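March, 6.40 am

Up early for teleop on the backyard scene, using the Osska controllers. Tellarer logged 28 demonstrations before breakfast and I kept all but 2. The task is still pick up the canister, carry it over the lawn, set it down. Worst part remains the approach on the concrete, where I come in too high and correct late. The policy will learn that habit if I leave it in.

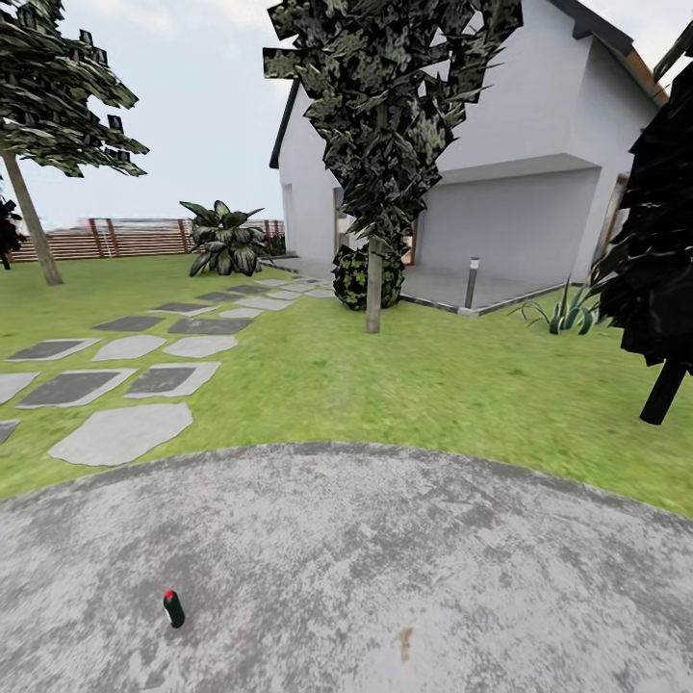 Canister on the pad, red cap up.

Changed the translation gain after tea. The old value suited bench work and was too twitchy for driving the base over long distances. Episodes now run up to 191 steps, longer than I'd like, but the wrist motion has less jitter in it. Total for the Zerouali set is 1302.
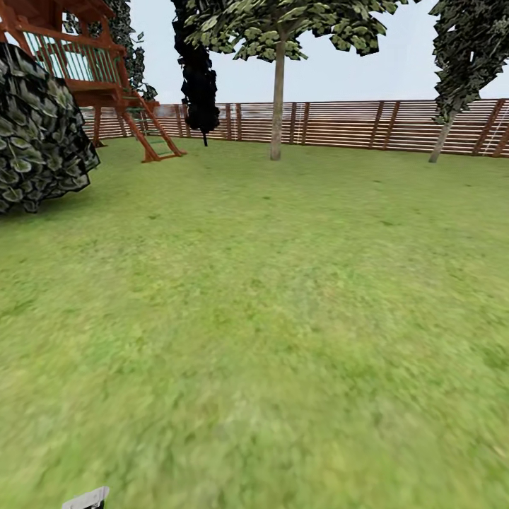

My steering on the long carries is the next thing to fix. I drift left whenever both sticks are in use, and the replay traces show it plainly. Tried lining up on the pale upright trunk in front of the fence — better than the playset ladder, whose slant pulls my eye off. Will send the set to Tellmont once the headings are smoothed. Left thumb sore.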